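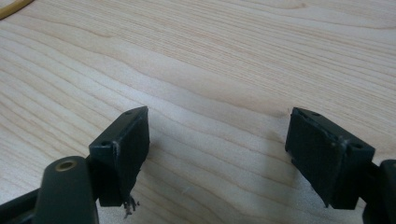 Home Datasets Guides About Log in

Filed under: Open data / Housing & household / Text

July, by Dilani Debnath

plovow-classifieds

Secondhand furniture ads from the Plovow free weekly, typed up from the paper copies. 2,218 ads, four CSV files, 11 columns. Text only, no scans in the repo (paper is thin, print shows through from the back, scans are huge and ugly).

Read the Known problems part before you use the price column. Please.

What's in it

tables.csv - dining, kitchen, coffee, desks too. Biggest file by a lot.
seating.csv - chairs, benches, sofas, one church pew
storage.csv - wardrobes, dressers, shelves, bookcases
other.csv - everything else. Beds ended up here, sorry, will move them at some point

Same columns in all of them.

Columns

ad_id - stable, don't renumber
issue - issue code as printed on the masthead
page - blank if the page number was torn off
text_raw - what the ad says, spelling mistakes kept
text_clean - abbreviations opened up, nothing else changed
item - our word for the thing, lower case, singular
wood - only if the ad names one. "Nice wood" is not a wood. "Light wood" goes in notes
price - number, or blank
price_note - "or best offer", "must go", "will swap for bike", etc
area - part of town if given. Phone numbers and street adresses removed
notes - ours, messy

How it was made

Na-rae and Koen did nearly all the typing. Koen took the older issues, Na-rae the newer ones, and you can tell, because Koen writes "ca." in notes and Na-rae writes whole sentences. Didn't try to even that out.

500 ads were checked a second time against the paper by Floarea Bratu. She picked them by hand, not at random, mostly long ads and ones with odd abbreviations. So don't use them to work out an error rate. The list is in checked.txt, one ad_id per line.

Text was typed in a plain spreadsheet, exported, then run through clean.py. The script is in the repo. It's short. It trims spaces, opens the abbreviations in abbr.txt, and complains if price has letters in it. That's all it does.

Abbreviations, the common ones

gd cond - good condition
vgc - very good condition
ext - extending (tables) or exterior (everything else, ugh)
obo - or best offer
slt wr - slight wear
n/s home - non-smoking home
bch - beech OR birch. Left as bch in text_clean, wood column blank. We argued about this for a whole evening. Leave it blank.

Known problems

Price. Some sellers put one price for a set, some put a price per chair. If the ad says "each" it's in price_note. If the ad doesn't say, we don't know either. Averages on seating.csv are garbage for this reason.

Repeats. People ran the same ad week after week, dropping the price each time. We kept every one, on purpose, that's half the fun. There is no column linking them. Aranka Lengyel has a rough matching script on her branch, works okay for tables, falls over on sofas.

Missing issues. There are gaps. Library copy had a few taken out, and the Buzatu family box that filled most of the holes got damp at the bottom. Missing issue codes in gaps.txt. No summer holiday issues, the paper didn't print then, so those aren't gaps.

Wood names are what the seller believed. "Oak" is very often not oak. Don't train a wood anything on this.

Dealers. The shop called Sirano advertised in the private section for a good while, pretending to be a person moving house. Flagged in notes as "prob. dealer" where we spotted it. Surely missed some.

Good for

Looking at how people write when they pay by the word. Price drops over time, if you do the matching. Teaching a class on cleaning text, which is what Na-rae uses it for.

Not good for

Real furniture values. Anything about Dretden across the river, they had their own paper and hardly show up here. Finding out who sold what. If you manage to work out a name from an ad, keep it to yourself and open an issue so we can trim the text.

License

Our typing, columns and notes are free to use, just credit the repo. The ads themselves were written by lots of different people for a paper that no longer exists. We asked the last publisher, got a yes on the phone, nothing on paper. If one of them is yours and you want it out, say so and it goes.

To do

- move beds out of other.csv
- second pass on page numbers
- merge Aranka's branch once sofas work
- somebody fix the line endings in gaps.txt, Windows opens it as one line
- decide on bch (no)

Corrections: open an issue with the ad_id and what the paper says. Photo of the ad if you have it. Don't send a pull request that re-sorts the files, diffs become imposible to read.

Previous Next Back to all datasets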